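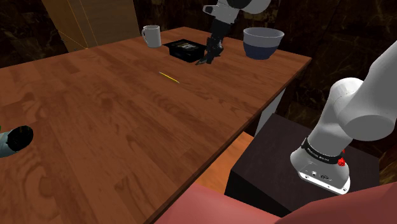 Ok so. Blood pressure update, month two. Writing this fast before work, sorry for the mess.

Quick recap for anyone new. Went in for a sore shoulder in the spring, came out with a follow up appointment about something else entirely. The nurse took it, frowned, took it again. Then the doctor came in and took it on the other arm. I'm 46, I walk to work, I figured I was fine. Top number was way over where it should be and apparently it had been creeping up for years. Went back through my old visit printouts and there it was, a little higher every time.

So now I have a cuff. It's the Somton one, the upper arm kind, because Dr. Lumenta (Sutrisno Lumenta, he's great, talks slow, lets me ask dumb questions) told me to skip the wrist ones. I bought the medium and it was too small. Measure your arm first!! There's a range printed on the box and I did not read it. A cuff that's too tight reads high and I had three evenings of thinking I was about to keel over.

Exchanged it. Large fits. Numbers came down just from that, which made me feel stupid and also very relieved.

The routine, since a couple of you asked in the comments:

Morning before pills and before coffee. Evening before dinner. Sit five minutes first, back against the chair, feet flat, arm up on the table so it's level with the heart. No talking, no phone. Two readings, a minute apart, write both down. Pee first. Really. A full bladder pushes it up, I tested this (not on purpose).

The five minutes are the hard part for me. I am not a sitter. First week I'd plop down, strap in, push the button and get mad at the number. Now I set the oven timer and stare out at the neigbor's garage. Some mornings I kind of like it.

I keep the log on paper. Tried the app that goes with the cuff, it lost the connection every other day and I gave up. Paper, pencil, two columns. Dr. L likes it better too, he can look down the page and see the whole month at once. He didn't care about the one bad reading I'd circled in red. Cared a lot about the mornings being higher than the evenings, so we moved my pill to bedtime. That was his call after looking at my log, please don't go moving yours around because some guy on the internet did.

Salt. Ugh. I never salted my food much so I thought I was good. Then I started reading labels. Bread! Canned soup, obviously, but bread, and cottage cheese, and the rotisserie chicken I was so proud of eating instead of pizza. The Kopecký deli on the corner does a barley soup I've had for lunch twice a week for years and I finaly asked the lady what's in it and she just laughed. So that's a once a month soup now.

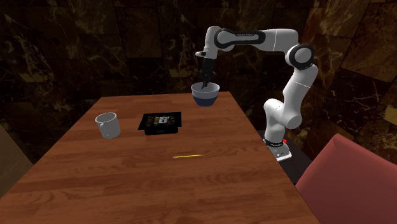 Kitchen table, more or less where it all goes on.

What I eat instead: oatmeal, bananas, lots of beans (dried, soaked overnight, not hard once you get used to it), chicken I cook myself with lemon and way too much garlic. Iveta Hubáček from my walking group gave me her recipe for a no salt spice mix, caraway and paprika and dried mushroom ground up fine. Put it on potatoes. Put it on eggs. I'm on my second jar.

Tastes change, by the way. Took maybe a month. Had a potato chip at my nephew's birthday and it was like licking a driveway.

Walking. Was already doing it but apparently I was strolling. Now it's the Zaliveo loop by the reservoir, half an hour, fast enough that I can talk but can't sing. Four or five times a week. Knees complained at first, new shoes fixed most of that. Weight is down a little. Not going to post the number, last time I did that I got weird emails.

Side effects, somebody asked. A bit dizzy when I stand up fast, mostly the first two weeks. Told the doctor, he said get up slower and drink more water and call if it got worse. Didn't get worse. Dry cough, none, and I'd read so much about the dry cough that I was listening for it at 3 am. Stop reading forums at 3 am.

Beer. Down to one on weekends. I've been trying the Plurkell alcohol free one and it's ok cold. Warm it tastes like wet cereal.

Worst moment this month was the pharmacy. Refill wasn't in, system was down, stood in line forever, went home and took a reading right away like a genius. It was awful. Sat down for half an hour with a book, took it again, much better. I wrote both of them in the log anyway.

Next appointment is in October. Blood test before, kidneys and potassium, fasting, so I'll be a delight that morning. If the average stays where it is he says we leave the dose alone and check again in spring.

Need to run, bus. Will post Iveta's spice mix next time with the real amounts, she measures in handfuls and I have to sit down with her and a spoon.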